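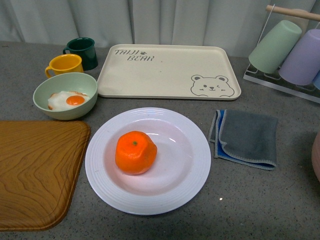 Pikdale Residence Services
Ticket 371: Shared kitchen, second floor
Category: Kitchen fittings and tableware
Reported by: Hayley Bainbridge
Assigned to: Deepika Salian
Status: Closed

Summary of report
The resident reports that the large cream tray marked TAIJI BEAR slides on the speckled countertop when a mug is set down near one end. The resident also reports that the wood-look cutting board rocks when used for chopping. Replacement of both items is requested.

Initial response, 9:20 a.m. (D. Salian)
The report has been received and logged. Please confirm whether the tray moves when it is empty, and whether the cutting board rocks in every position or only beside the sink. Please do not place a cloth under the board until it has been inspected.

Resident reply, 10:05 a.m. (H. Bainbridge)
The tray does not move when empty. It moves when I load it at one side, usually with the green mug and the yellow mug together. The board rocks wherever I put it, but less if I turn it around. I had breakfast things out on the counter this morning and can clear them before anyone comes up.

Inspection, 11:40 a.m. (D. Salian)
Countertop: Wiped with warm water and a small amount of dish soap, then dried. A thin film of cooking oil was present on the section nearest the stove. A level was placed at both ends of the counter and no slope was found.

Tray: Placed upside down on a dry towel. The underside is smooth and has no feet or pads. Placed right side up on the cleaned counter, the tray stayed in position with both mugs at one end. The test was repeated after the film of oil was restored to a small area with a used cloth, and the tray moved easily. The tray itself is not warped.

Cutting board: Placed groove side up on the cleaned counter. One corner lifts when pressure is applied to the opposite corner. The gap measures 2 mm. Rotating the board changes which side lifts but does not remove the movement. The board is warped and should not be used with a knife in this condition.

Action taken
1. The cutting board was removed from use and tagged.
2. The countertop was cleaned along its full length.
3. A request for one replacement board was sent to Supplies.

Note from Supplies, 1:15 p.m. (Ilango Varma)
Residence boards are ordered through Brenum. The current delivery time is 14 days. A board from the first-floor kitchen may be issued on loan if the first-floor residents agree. The tray is not on the residence inventory and cannot be replaced by this office. Please confirm ownership.

Resident reply, 2:30 p.m. (H. Bainbridge)
The tray belongs to Rajeshwari Alva in the room next to mine. She is content for it to stay in the kitchen and does not want it replaced. She asks that it not be put through the dishwasher, as she would like to keep the bear drawing in good condition.

Update, 2:50 p.m. (D. Salian)
Ownership noted. The replacement request for the tray has been withdrawn. Non-slip liner has been cut to fit beneath the tray and left in the top drawer. The liner may be washed by hand and should be dried flat.

Update, following morning (D. Salian)
The first-floor residents have agreed to the loan. A plain plastic board has been delivered to the second-floor kitchen. It was tested on the countertop and lies flat. It should be returned downstairs when the Brenum order arrives.

Resident reply (H. Bainbridge)
Received, thank you. The tray has stayed put since yesterday, with and without the liner. Could the new board be a little smaller than the old one? The old one left very little room for plates.

Response (I. Varma)
The order has been amended to the next size down. There is no change to the delivery time.

Guidance for residents
Cutting boards should be washed on both sides and stood upright to dry. They should not be left lying in water or leaned against the stove. The counter should be wiped after frying, including the area beneath trays and bowls. Any board that rocks should be reported to this office before further use.

Closure
Approved for closure by Divya Varma, Residence Manager. The board order remains open with Supplies under a separate reference. Residents may reopen this ticket by replying to it if the tray begins to slide again on a clean surface.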